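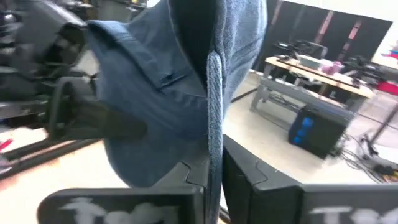

Coat check for a birthday party — hire someone or wing it?
Posted by Songül Sezer, 14th February

I'm organising my mum's seventieth in May. The hall holds 74 and has precisely one hook, behind the toilet door. My brother reckons guests can pile their jackets on a bed. There is no bed. Do I pay an attendant, rent a rack, or let everyone sit on their own coats all night? Dinner is at tables, dancing after, and my aunties do not travel light.

Remzi Aydoğan
Rent racks. We got 2 from Baysal for my cousin's engagement and they coped, apart from the wheel that had its own plans. Buy a book of raffle tickets, pin one half to the collar and hand over the other.
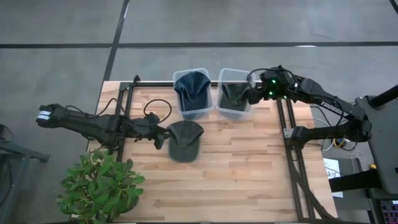
Butcher-block table with a cap on it

Put a table beside the racks for hats and scarves, or they'll colonise the cake table. You only need a person on it for the first 30 minutes and again at the end. Pay a teenager. Pay them after.

Toshiko Sakai
Agree with Remzi, except about the teenager. Mine went home at nine with the ticket book in his pocket.

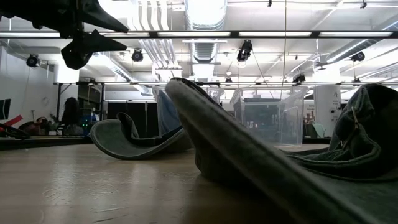 I'd also ask the hall what their insurance says about belongings, and put up a sign either way. Leave a good gap between the racks and the door, as everyone goes at once when the music stops.

Cengiz Coşkun
just have it in summer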